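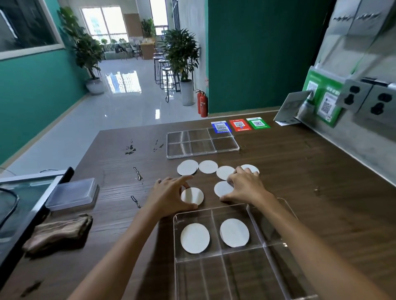

Lists > Small Counters > March 2004
Reading time: 2 min

Lindiwe Msimang wrote:

> Paper rounds under everything. We started in August and the
> trays at Prirell hardly need washing now. Cut them 31 to a
> sheet or buy the pack of 60, your choice. Lay them all out on
> the counter first, then drop one in each compartment.

Hardly need washing? I'd like to see that tray at closing time. Clear acrylic shows every smear, and a round disc in a rectangular compartment leaves four bare corners for the crumbs to go into. Iris tried it for 2 weeks and was still at the sink every night.

Also, what do you wipe the counter with before you lay them out? Any drop of water left on the wood goes straight into the paper. Meng says a dry cloth is enough. I doubt it.

If somebody has square liners that fit the six-compartment tray, tell me where you got them. Ronberg only lists rounds.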